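From: Cheuk-hei Mak
Date: 3 January 2025
Subject: Re: Nistberg to Hustetti by bus

> Does the bus from Nistberg still stop at the old ferry dock? The timetable
> shows it but the map at the station doesn't. We'll be there in February
> with 2 kids and a lot of bags.

It does, but only if you ask the driver. Take the 494 and sit near the front. It leaves from bay 3, behind the bakery, and the trip takes 70 minutes when the road is clear. Buy your tickets at the kiosk, as drivers won't take cards.

If you miss the last one, the Grimska guest house is a short walk uphill. Rooms are plain and the heating works. 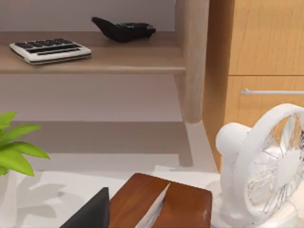 Breakfast there is extra and finishes early, so tell them the night before if you want it. The washrooms at the dock are locked all winter.

Cheuk-hei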